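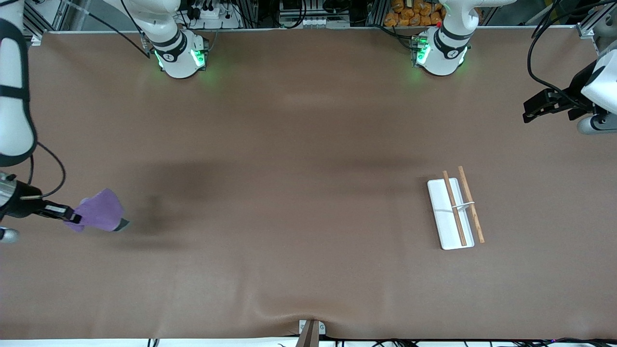 ## February 2, 2019 – the cloth and the chopsticks

Table notes first, opinions after, or I shall never get to the notes.

Two arms, both bases on the far side, both with green lights on. Purple cloth in the right gripper. White tray on the other half of the table with the chopsticks across it and the little white clip joining them. The left gripper has the tray to deal with and the right has the cloth, and the aim for the afternoon was to find out how much of either job I could hand over without standing there with my fingers out.

I keep coming back to the cloth. It hangs from the fingertips in a bunch, and a person looking at it would know at once that there was a corner in there somewhere and would go and find it with the other hand. The software has no such idea. It has a grip point and a height. Everything under the grip point is unknown until it has been put down again, and by then it is a different shape.

Serena Zanetti rang at lunch and asked the question she always asks, which is whether the thing could do her ironing. I said no. She asked whether it could do anything in her kitchen, and I said that depended on whether she would let me bolt it to the worktop. She has 2 small children and a dog, so the answer to that was no as well.

Her question is a fair one all the same, and I have been trying to write down an answer that is neither sales talk nor sulking. As of tonight:

- **Picking up a cloth.** Yes, nearly always. A crumpled cloth is easier than a flat one, as there is plenty standing up to pinch.
- **Spreading it.** Sometimes. The second grip is the trouble.
- **Folding it.** From flat, with the edges square, yes. From a heap, I would not pay for it.
- **Wiping with it.** Depends who is judging. It will move a cloth back and forth over a marked area all day. It has no notion of whether the area is clean.
- **Lifting a tray with a rim.** Yes, if the tray is empty. With loose things resting on it, slowly.
- **Chopsticks.** See below.

The chopsticks are worse than the cloth in some ways. They are thin, they roll, and the two of them lie at a slant, so the wrist has to turn to match before the fingers close. The clip helps with the rolling and makes a new problem in the middle, where I had been telling the gripper to go. I have moved the target towards the ends in the settings and left a note in the margin to try it the other way in April, when the softer fingertips from Barredo are supposed to come.

There is also the shadow. A broad dark one lies across the middle of the table between the cloth and the tray, and I have complained about it before. The brown top is matt, which is good, but a soft shadow edge on brown is still an edge to anything that finds objects by brightness. I should like a second lamp from the other side. I should also like to pull the covering tight where it creases by the near bracket, and I have written both of these on the list, where they join the cable ties.

Figures, for my own use. The log now stands at 2,036 attempts since I began keeping it properly. Of those, 364 are cloth jobs with two hands, and they are by far the slowest. The worst single one took over 23 minutes, most of it spent regripping the same fold. I could have done it in the time it takes to say so. I did not stop it, as I wanted to see if it would give up by itself. It has no rule for giving up. I wrote one this evening.

Cinzia Marchetti takes the opposite view to mine on the shop floor. She ran the packing line at Trernico before she moved to Pirnov, and she says the comparison with a person's hands is the wrong one to make. On her line nothing ever arrived in a heap. Somebody had gone along beforehand and made sure each part faced the same way, and the machines were fast because of that somebody. Her point is that you budget for the tidying and then the robot is cheap. Mine is that in a house the tidying is the chore. We have had this out by post and by telephone, and once on the platform at Prurkudthorpe, and I do not think either of us has shifted.

What I would grant her is the tray. If the chopsticks always came clipped, at one angle, in one tray, in one place, I could have the job running by the end of the month and leave the room while it ran. That is a shop-floor job that happens to have cutlery in it. A kitchen drawer is another matter, and so is a sink.

So, to Serena: laundry, no. Clearing the table, only if you lay out the mess the way I tell you. She will say that she may as well clear it herself, and for the present I agree with her.

For tomorrow – second lamp, flatten the covering, rerun the cloth with the new stopping rule and a lower lift. Try the chopsticks from the end that sticks out over the rim, where there is more to get hold of. Ask Barredo about the fingertips again. Answer Cinzia's letter.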